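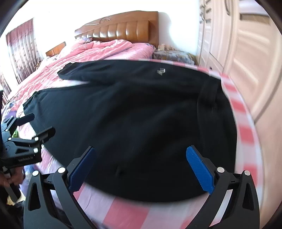 Declan Nepia lo resume así: quien llega a un rodaje de Zaklow sabiendo maquillar solo para foto fija lo pasa mal la primera semana, y quien llega con ganas de mirar el monitor aprende deprisa. Trabajó con nosotros en Gullano y nos pidió que lo pusiéramos en la convocatoria.

CONVOCATORIA: AYUDANTES DE MAQUILLAJE Y PELUQUERÍA PARA LARGOMETRAJE

Productora: Zaklow
Título provisional: Clamosano
Rodaje: mayo de 2022
Plazas: 3

Buscamos ayudantes para el departamento de maquillaje y peluquería de Clamosano, un drama de época contemporánea con varias secuencias de figuración numerosa. La jornada más cargada reúne a unos 140 figurantes, con citación a primera hora y dos cambios de aspecto antes de comer. Las localizaciones se cerraron en febrero y todas tienen sala de maquillaje con luz y toma de agua, salvo el exterior del embalse, donde trabajaremos en carpa.

Funciones
Preparar los puestos y limpiar el material entre una persona y otra. Maquillaje básico y peinado de figuración. Retoques en set cuando lo pida la jefa de equipo. Fotos de continuidad y fichas de cada personaje – usamos plantilla propia, se entrega el primer día.

Requisitos
Formación en caracterización o experiencia equivalente en cine, televisión o teatro. Maletín propio básico. Disponibilidad completa durante el rodaje, incluidas noches. Se valora el manejo de postizos y el carné de conducir.

Condiciones
Contrato por obra con alta desde la primera prueba. 1306 euros brutos por el periodo completo, más dietas. El alojamiento corre a cargo de la producción para quien viva a más de 50 kilómetros. Las horas extra se pagan aparte.

Cómo presentarse
Enviad currículum, enlace a vuestros trabajos y una referencia de contacto a través del formulario de la web, apartado Prendergast, que es el nombre interno del proyecto. No hace falta carta de presentación. Las pruebas son presenciales y duran una mañana; cada persona maquilla a un modelo que ponemos nosotros. Contestamos a todas las candidaturas, también a las que no pasan a la prueba.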